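Potato Preparation and Cutting Boards: Frequently Asked Questions
Istow Community Kitchen, Abeysekara Hall

The following answers apply to all persons who prepare raw vegetables at the Istow kitchen, including members of the weekly soup program and groups that have reserved a work table. Questions about reservations, fees, and oven use are covered on separate pages.

GENERAL

Who may use the cutting tables?
Any registered member who has completed the kitchen safety orientation may use a cutting table. Guests may take part when a registered member is present at the same table. Members under the age of 16 must be accompanied by an adult at all times.

Do I need to bring my own board and knife?
No. Boards and knives are provided. Members who prefer their own knife may bring it in a sheath or wrapped in a towel, and must show it at the front desk on arrival. Personal cutting boards are not permitted on the work tables.

Which board should be used for potatoes?
Potatoes and other raw vegetables are cut on the light wooden boards. Raw meat and fish are never cut on these boards. Colored plastic boards for meat and fish are stored on the lower shelf next to the sink and must be returned to that shelf after washing.

How should the board be placed?
The board should lie flat on the table, with enough clear space beside it for the free hand to rest. A board that rocks or slides should be exchanged at the desk. Steadying the board by a front corner is acceptable, provided that the fingers stay well away from the blade. 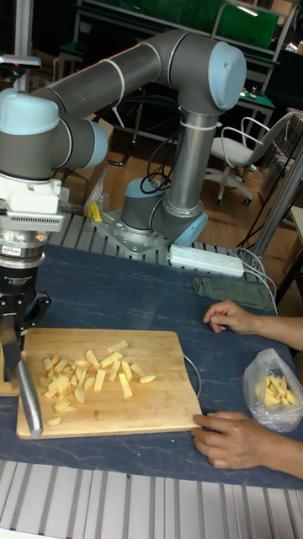
Members who find a board with a crack, a raised grain, or a strong odor should set it aside and report it. Boards are sanded and oiled every February, and those that can no longer be restored are withdrawn.

May two people work at one board?
Two people may share a table, but only one person may cut at a board at any time. The second person may wash, peel, or bag the pieces at the other end of the table.

CUTTING

What size should the pieces be?
The size depends on the dish. The recipe card for the day states which cut is needed. For soup, potatoes are diced into small cubes. For oven trays, they are cut into sticks or wedges. Pieces for the same pot should be kept close in size so that they finish cooking together. Small irregular pieces from the ends of the potato are acceptable in soup and should not be thrown away.

Is it necessary to peel the potatoes first?
Potatoes for the soup program are peeled. Potatoes for oven trays may be scrubbed and cut with the skin on, unless the recipe card says otherwise.

In what order should a large potato be cut?
Cut the potato in half lengthwise and lay each half with the flat side down. Cut each half into thick pieces, then reduce these to the final size. Finished pieces are kept on one side of the board and pieces still to be cut on the other. 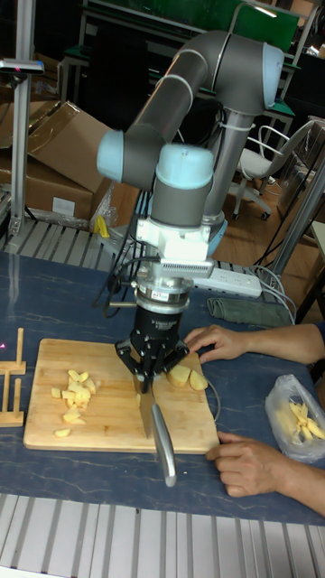
WEIGHING, BAGGING, AND STORAGE

How much is one portion?
One portion of potato for soup is 200 grams, weighed after peeling. The kitchen scales should be set to zero with the empty bowl in place. Groups that cook for more than 74 people should contact the office in advance so that additional pots can be set out.

How should cut potatoes be held before cooking?
Cut potatoes that will be cooked within the hour may be placed in a bowl of cold water. Potatoes that will be carried to another table are placed in a clear plastic bag, which may be left open while it is being filled. Bags should be closed before they are moved, and labeled with the name of the dish.

May cut potatoes be kept overnight?
Yes, if they are fully covered with cold water in a lidded container and placed in the refrigerator. The container must carry the date. Potatoes that have turned gray or have an unusual odor are discarded. Dry cut potatoes may not be stored.

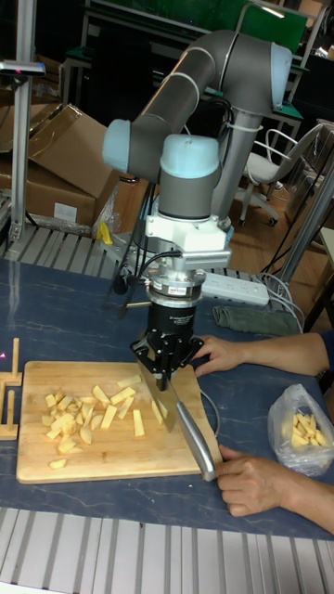

Potato sticks and chunks on the board, with a bag of sticks at the right.

May I take cut potatoes home?
Surplus potatoes from the soup program are offered first to the evening group. Anything left after that may be taken home by members. Please use the paper bags supplied by Wotel Produce, which are kept under the front desk.

KNIVES AND CLEANING

Which knife is suitable?
A kitchen knife with a broad blade is suitable for most potato work. Paring knives are available for eyes and blemishes. Serrated knives are reserved for bread.

How should the work be arranged for thin slices?
Thin slices stick to each other and to the blade, and they are easily mixed with pieces that have not been finished. Members should stop from time to time and move the slices away from the knife. A workable arrangement has the thin slices to the left of the blade and the larger chunks in a heap to the right, as on the board here. Slices intended for baking should then be transferred to the tray in a single layer.
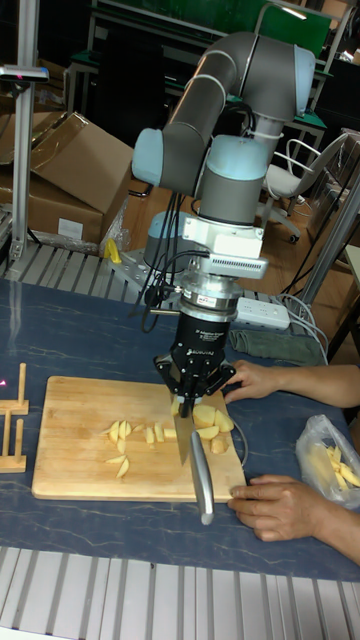

Cleaning begins as soon as the last potato has been cut. Starch dries quickly and leaves a film that is difficult to remove from wood. Scrape any remaining pieces into a bowl, including thin wedges such as those lying apart from the cluster on the left of the board, and check the right edge as well, where a single piece is easily missed. Wash the board with hot water and mild soap, rinse it, and stand it on its side to dry. Wooden boards must not be soaked or placed in the dishwasher.

Where do peelings go?
Peelings are placed in the green compost bin at the rear door. The bin is collected for the Grimov Street garden.

When is the kitchen closed?
The cutting tables are closed on 28th December for the annual equipment check. Written questions may be left at the front desk.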